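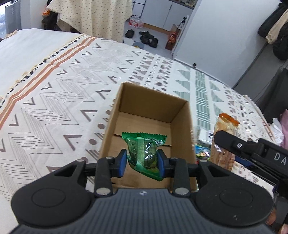 Green packet held inside the box, blue pads doing the pinching.

Review: Uvska hand grippers, the pair
Posted August 24, 2018 by Joris Michiels

Short one, I'm on shift in a bit.

We pack mixed snack boxes at Semness. Pastries, crisps, small stuff, all by hand until this year. Clengate brought the grippers in so the packing arms can learn from us, you hold one in each hand and pack as normal, the arms get the recordings. I've had mine 5 weeks, mostly homework packing, some on the line.

Grip first. Good. The blue pads are the best bit, they hold a crinkly packet by its sealed edge and don't need much squeeze. Wrapped pastries are harder, press too much and you've got crumbs. Took me two days to get the feel. Thin flat things lying on cloth are a pain, you chase them about.

Weight. Fine for an hour, then the wrist knows. The body is wide, so in a small carton you bump the walls. Go in straight from the top, let go, come out. Don't try and tidy with it, use the other one or leave it.

Speed. Slower than fingers, no way round it. My best day was 711 items and I was knackered. By hand I'd do that before lunch.

Now the job side, as people keep asking me. Two of the arms started on line 2 and the plain crisp boxes have gone to them. There were 17 of us on packing, still are, but the evening shift is shorter and I miss the extra money. What's left for us is the awkward boxes, plus this. More interesting than before, I'll give it that. Claeys pays a bit on top for recorded hours, which is fair, though I'd want it in the contract and not just on a notice by the lockers. We're told there'll be a meeting in October. Ask about breaks if your place gets these, ours were set for hand packing and they are to short for gripper work.

Would like: a smaller body, a wrist strap, spare pads in the bag.

Four out of five for the tool. Three for how it was brought in.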